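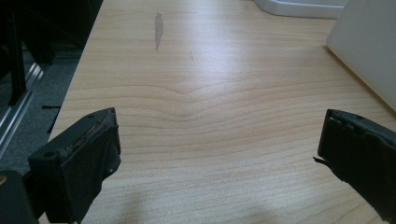

Where should an error message go in an HTML form?

Directly below the field it refers to, in the same container as the field and its label, and tied to the input with aria-describedby. A summary at the top of the form is useful as well when the form is long, but it does not replace the message at the field.

Figure 2. Tabletop, light wood with horizontal grain.

4. Error message placement in the booking forms

4.1 Forms and markup

The forms studied in this section come from the public booking pages built on Clatix, the content system described in Section 2. Each form asks for a name, an email address, a phone number, a postal address and a preferred date. The date field uses the native date input and was left out of the comparison, as browsers differ in how they report an incomplete date and we did not want to mix that behaviour with our own.

Two versions of each form were prepared. In the first version, which we call the summary version, all errors were collected in a list above the form when the user pressed the submit button. Each item in the list was a link to the field concerned. In the second version, the inline version, the message appeared in a paragraph element below the field. The wording of the messages was identical in both. So were the colours, the font and the spacing between fields, apart from the room taken up by the message itself.

Browser validation was switched off in both versions with the novalidate attribute on the form element. The required, type and pattern attributes were kept, and the script read the validity state of each input through the standard interface. This meant the rules lived in the markup and could be checked by reading the page source. Gerardo Colombo wrote the script. It has no dependencies and was loaded at the end of the body in both versions.

In the inline version the paragraph for the message was present in the page from the start and was empty. An earlier draft inserted the paragraph only when it was needed, and the screen readers we tried with it did not always pick up the new reference. With an empty paragraph already in place, aria-describedby pointed to an element that existed, and only its text changed. The aria-invalid attribute was set to true when the field failed and removed when it passed.

4.2 When the check runs

Placement and timing are often discussed together, and much of the advice given to site owners treats them as one question. We kept them apart. In both versions nothing was checked while the user was typing for the first time. The first check ran on submit. After that, a field that had failed was checked again each time it lost focus, so that its message went away once the value was acceptable. In the summary version the matching item was removed from the list at the same moment.

We considered checking each field as soon as the user left it, as the Vollum form library does by default. Viola Lombardi tested this setting on the address fields during the preparation of the study. Users who tabbed through the form to see how long it was were met by a message under every required field before they had entered anything. The setting can be changed in Vollum, but a site owner who copies the starter markup will get it without asking for it. We return to library defaults in Section 6.

4.3 Procedure

The study had 34 participants, of whom 33 completed all the tasks. The remaining participant withdrew partway through and the data were discarded. Participants used their own computers or phones and filled in the forms with made-up details from a printed card. Some of the details on the card were deliberately wrong for the form: a phone number with a letter in it, an email address without a domain, and a postal code in the format of another country. Participants were told that they could change any detail the form would not accept.

Order was balanced, so that half of the sessions began with the summary version. Tshepo Mathebula ran the sessions and logged any remarks. In total 699 submit attempts were recorded. An attempt was counted each time the submit button was activated, whether by click, tap or keyboard, and whether or not the form passed.

For each attempt the script stored the fields that failed, the time since the previous attempt and the element that next received focus. The values typed into the form were not stored.

4.4 Results

Participants needed fewer attempts with the inline version. The difference was clearest in the address block, where two fields could fail together. In the summary version a common pattern was to read the first item in the list, follow the link, correct the field and submit again without going back to the list. The second error was then still there. In the inline version the second message was usually on the screen already when the first was being corrected, and both were dealt with in a single attempt.

The links in the summary were used less than we expected. On phones in particular, participants tended to scroll down by hand and look for the field. Several said during the session that they had not realised the items could be tapped. The links were underlined and used the site's normal link colour, so this was not a matter of styling that departed from the rest of the page.

On large screens the two versions were closer. When the whole form fitted in the window, the list and the fields could be read together and the placement of the message made little difference to the number of attempts. The time between attempts was still shorter with the inline version.

Keyboard users formed a small group and we report their results only in outline. In the summary version focus was moved to the list after a failed submit, and these participants went through the links in order as intended. In the inline version focus was moved to the first field that had failed. Both approaches worked for them. Rosalba Valentini, who reviewed the recordings for this group, noted that the inline version gave no indication of how many fields had failed, and that one participant submitted the form mainly to find out whether anything was left.

4.5 Layout shift

A message that appears below a field pushes the following fields down. In the first pilot this caused a practical problem: if the user left a field by clicking the submit button, the check ran on loss of focus, the message was removed, the button moved up and the click was lost. The user then had to click again. The same fault can be found in many live forms and is easily missed in testing by anyone who moves between fields with the tab key.

Three remedies were tried. Reserving a fixed line of space below every field removed the shift but made the form noticeably longer on phones, and a message that ran to a second line still caused movement. Delaying the check until the mouse button was released worked with a mouse and was unreliable with touch. In the end we hid the text of the message and kept its space until the next submit. The rule needed for this is short, using visibility: hidden on the paragraph in place of display: none. Brunello Donati has since added the same rule to the Seren style sheet, where it applies to any form that uses the standard field container.

4.6 Limitations

All forms in the study were single-page forms with one column. We did not test forms with fields side by side, where a message below one field can leave a gap beside its neighbour, and we did not test forms divided into steps. The D'Amico checklist recommends a summary at the top of every step in a divided form, and nothing in our results speaks for or against that.

The messages were short and each one named the correction required. With vaguer wording the results might differ, as a user who has to work out what is wrong may depend more on seeing the message and the field together. Only English messages were used. Finally, participants knew that some of the details on their card were wrong, and they may have looked for errors with more care than someone making a real booking.

4.7 A combined version

The comment on the missing count led us to build a version with both elements. It has the inline messages as described and a single line above the form stating how many fields need attention, without a list and without links. The line is placed in a container with role="alert" so that it is read out after a failed submit. Focus still moves to the first failed field. The combined version is in use on the Clatix booking pages, and a comparison with the inline version is planned for July.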